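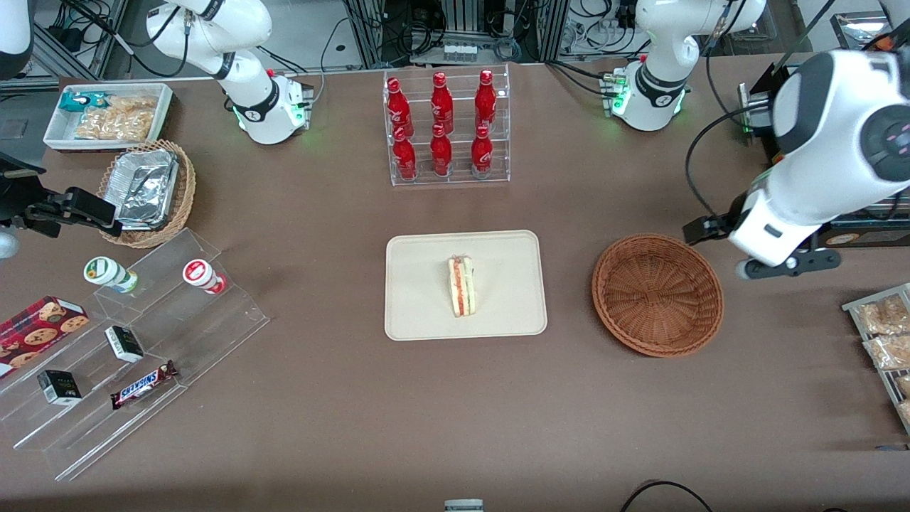
Both arms over the snack table, sandwich on the tray, round basket still empty.

Notes on teleoperating a two-arm pick task

28 December 2019

I have spent most of the month collecting demonstrations for a packing task, and I want to write down what I learned before I forget the details. The setup is two arms at the back of a table, each with a parallel gripper, and a fixed camera looking down at the work. The task is easy to state: an order arrives as a short list of items, the items go on the tray or into the basket, and the arms return to the start pose. I drive the arms, the software records joint positions, gripper state and video, and the policy gets trained on the result later.

Hand guiding versus remote control

I started with hand guiding. You put the arm in its free mode, hold the wrist and move it through the motion. With one arm this is quick. With two arms it is awkward, and your own body ends up in the video, so the usual procedure is to replay the recorded trajectory and film the replay. Replay doubles the time per demonstration, and on soft packaging it fails fairly often, as a bag that slumped one way during recording slumps another way on playback.

I switched to remote control in the second week. The operator station is a pair of hand controllers and a software layer called Tremby, which maps hand motion to end effector motion at a scale I can change. I settled on 0.5 for approach and grasp and 1.0 for transport. Switching scale mid-motion caused a small jump at first. The fix was to re-zero the controller offset at every switch.

My first usable batch was 96 episodes. I threw out 7 of them, all for the same fault: I had closed the gripper before the fingers were fully past the item, and the item rotated out. I kept a few recoveries where I dropped something and picked it up again. Those are useful. A dataset with only perfect grasps gives you a policy that has no idea what to do after a bad one.

Items, ordered by trouble

The bottles are the best behaved. The tiered rack holds them upright with the back row higher than the front, so a horizontal approach at the neck clears the neighbors. The rack is clear acrylic and depth sensing does poorly on it, so I stopped using depth near it and relied on color images only.

The boxes on the stepped stand are fine if the fingers are aligned with the short side. The stand runs diagonally across the table, which means the wrist has to turn too, and new operators forget this. The candy bar is flat and lies on a lower step. I pick it across the width.

Foil containers dent. Force limit matters more than position accuracy. I lowered the limit until they started slipping, then went up one notch.

The wrapped sandwich is the worst item on the table. It stands on end, the film slides over the bread, and too much pressure deforms it. The method that worked was a slow close, a pause of one third of a second, then a vertical lift. I recorded the pause deliberately and the trained policy reproduces it.

Bags of snacks depend on where the air is. I have no rule for them. I collected more episodes and let the spread of examples do the work.

Logging

Every episode goes into Histix with the item list, operator ID, motion scale and a pass/fail flag. The flag is set by the operator immediately after the run. I tried setting flags in a batch at the end of the day and the error rate was bad enough that I redid them all from video.

Two settings I would use from the start next time:

Record at 15 frames per second. I had been recording faster, and the extra frames added storage and training time with no change in results that I could measure.

Log the commanded pose as well as the measured pose. The measured pose lags the command by a noticeable amount during fast transport. If you train on measured pose only, the policy comes out sluggish, and the force it applies at the grasp is too low, as the command normally sits slightly inside the object.

Operator fatigue

Quality drops after an hour. It shows up in the data as longer pauses before the grasp and more small corrections near the basket rim. I now stop at 50 minutes and take a proper break. Seat height made a larger difference than I expected. So did moving the monitor so that left on the screen matched left at my hands.

Next steps

The target is about 300 good episodes by the middle of January, with item positions shuffled between runs. After that I want to compare a policy trained on remote control data alone against one that also includes the hand guided replays. I also need to sort out cable routing behind the bases before I widen the work area.

Recent posts
Tremby controller mapping: offsets and scale
Why I stopped using depth on clear plastic
Sala gripper fingers, first week
Converting Histix logs to flat files
Jorkby bench frame: leveling and bolts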